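Gripper bake-off, week 3

Quick one from the Conevholm bench this month, more in the next issue when there's time to type it up properly.

We've been running the Woltier fingers against the Podlow ones since September. Same parts, same pick list, same controller settings on both sides. Score so far is 14 drops for Podlow, 9 for Woltier, over 33 picks each. Not great, either of them. Most of the misses were on thin stuff – washers, flat brackets, anything that wants to slide out sideways.

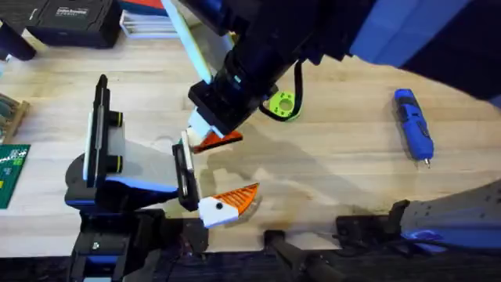

Ridged orange tips are staying on for now. Smooth pads were worse on everything we tried, so those are back in the drawer. Handovers arm to arm are the sore point. Tips need to meet square and ours still come in at a slant, teh calibration drifts over a long run and then you're chasing it all afternoon. Re-zeroing every hour helps. Annoying but it helps.

Controller side: Reuter box is in, old one is out. Faster to boot, menus are a mess. Force limit resets to default after every power cycle so CHECK IT before you run anything. Please.

Still to do – softer pads, a shorter cable on the wrist, and a proper go at the ring parts, wich have a hole to grab by and should be easy. We'll see.

Anyone with spare pad material, drop it at the bench. Any thickness.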